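Section 4: Good Practice at the Table

Welcome to the part of the Zinmont guide we most enjoy teaching! Section 3 got your arm bolted down and talking to the controller. Now you get to work beside it, and a few steady habits will make every session go better. These are the Mastdale house rules, written up by Xiomara Ambrose after our first season of running the arm with new operators, and they apply to every shift.

4.1 Before you power on

1. Wipe the tabletop and let it dry.
2. Put away anything the task sheet doesn't call for. Phones and keys are the usual suspects.
3. Set containers toward the side of the table, with the middle left open for the gripper to work in.
4. Press the emergency stop, check that the controller shows code 807, then release it. Do this every time, even if the last operator just did it!

Note: If code 807 doesn't show, stop there and call your site lead. Don't swap the button yourself.

4.2 First moves

5. Open the gripper all the way before you bring the arm down over the table.
6. Set the speed to 20 percent. You can go up to 50 percent once you have finished 2 clean passes.
7. Watch the fingers, and keep the wrist view up on your screen at the same time. You'll be amazed how fast your eye learns to use both.
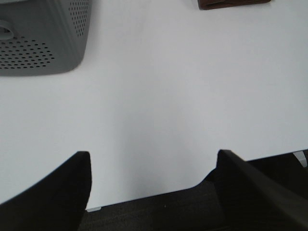 8. Slow down again near the front edge. Table edges are where new operators get into trouble, and a finger that dips past one can catch on the way back up. Raise the arm first, then move it sideways.
9. Call out "closing" before you close the gripper if anyone else is in the room. It feels silly for a day or so and then you'll miss it when people forget.

Caution: Never reach in to straighten an object while the arm is live. Pause the arm, wait for the steady light, then reach.

Caution: Long sleeves, lanyards and loose hair stay tied back or tucked in.

4.3 Handing over

10. Park the arm in the Zuccaro position (see Section 3.6) with the gripper open.
11. Write down any bump, slip or odd noise in the log, however small. We love a messy, detailed log! The Drikenton site found a loose wrist bolt this way in January.
12. Tell the next operator what speed you were using, then reset it to 20 percent before you leave the station.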